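Unari Tabletop Tidying Set - README

Maintained by Zanele Pretorius. Labels checked by Thandeka Magagula. Last touched in July.

Read this before you use the set. Most of the complaints we get come from people who read the file list and guessed the rest.

What is in it

26 short episodes of household things being handled and put away on one table. The things are ordinary: a plush bear, a white plastic drawer cabinet, a few small items. Each episode has a text note saying what the task was supposed to be. "Supposed to be" is deliberate. A task name is the instruction that was given and nothing more, so please don't read it as a success label.

The earlier Fonham release claimed to cover "tidying in the home." I never liked that wording and I've dropped it. It is one table with a cloth on it. If your method works on this, you know it works on this.

Objects

bear_hoodie
Plush teddy bear, light golden brown, long shaggy fur on the legs and curlier fur on the head. It wears a brown fleece hoodie with an orange bear-face patch on the chest and two cream drawstrings. Treat the drawstrings as part of the bear. Thandeka wanted them as a separate class and we argued over it for most of a Tuesday. I still think a class for two bits of string is asking for trouble.

Pose labels for the bear are "back," "side," "front" and "seated." They describe the body only. Head direction is not labeled, and with the hood up the face is often no help anyway.

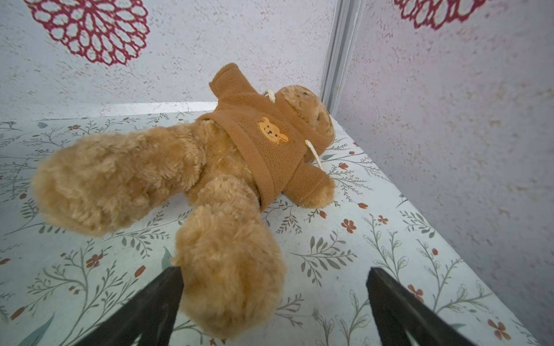
drawer_cabinet
White plastic, flat top with a raised rounded rim. The top has faint marks and specks on it. Don't train a dirt detector on them - somebody at Orkdale tried and then wrote to us about the results.

Drawer state is "open" or "closed." There is no value for "partly open," and I know that's a weakness. Any visible gap counts as open. Contents are a free-text field and should be trusted less than the rest, especially the word "empty." A drawer can look bare and still have a small piece sitting at its inner edge.

cloth
Pale, printed with thin grey-green sprigs and small flowers. The base color looks mint in some views and white in others. We did not color correct. The cloth is labeled as background, so if you want to study wrinkles you will need to do your own masks.

Example

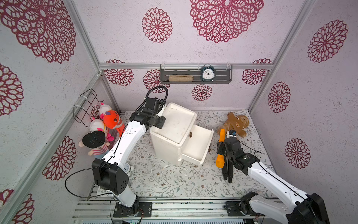
Cabinet with a drawer out, bear lying on its side near the back right corner. Labels: drawer_cabinet = open, bear_hoodie = side.

Label quality

Thandeka rechecked 100 labels by hand. She disagreed with the first pass on 2 of them, both bear poses. That sounds good, and I would still not lean on it. She also wrote the labeling rules, so she was partly checking her own reading of them. A second checker from outside would be worth more than another 1000 labels from us.

Known problems

- One bear. Nothing you learn about fur here can be assumed to carry over to other plush toys.
- "Side" and "back" blur into each other when the bear is leaning on something.
- Notes from the Mthembu batch use "box" where the others use "cabinet." Same label, different word.

Corrections

Send the episode number, the label you think is wrong and what you'd change it to. "The labels seem off" goes to the bottom of the pile.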